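Edivik Walking Club, minutes of the meeting held 28 August 2019

I'm doing the minutes again, so forgive the spelling. We started late as the kettle took an age, but we had a good turnout and plenty of cake (the lemon one went first!).

The last minutes were agreed without any changes. I did point out that I'd put the wrong car park in them, and we all said to leave it.

Bragança trip. This took up most of the evening. The guest house wants a deposit of 300 euros by the end of the month and will hold 4 rooms for us until then. I was all for paying straight away, and after a long chat about whether breakfast is included (it is, I rang them) that's what we agreed to do. The ridge path is still a maybe, as some of us would like something flatter on the first day.

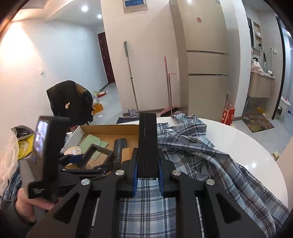
We also need to sort out maps before January. I've got the old Grutivberg one, but it's no use for Portugal, so I'll order a proper set and bring the bill next time.

Money. We have 556 pounds in the account, less the hall hire, which comes to 256 once the deposit has gone out. I read it all out twice and I think everybody followed!

Newsletter. Tonuveo have put their printing prices up, so we're going to try sending it by email. Paper copies for anyone who asks me.

Any other business. The stile by the mill is broken again and I've written to the council.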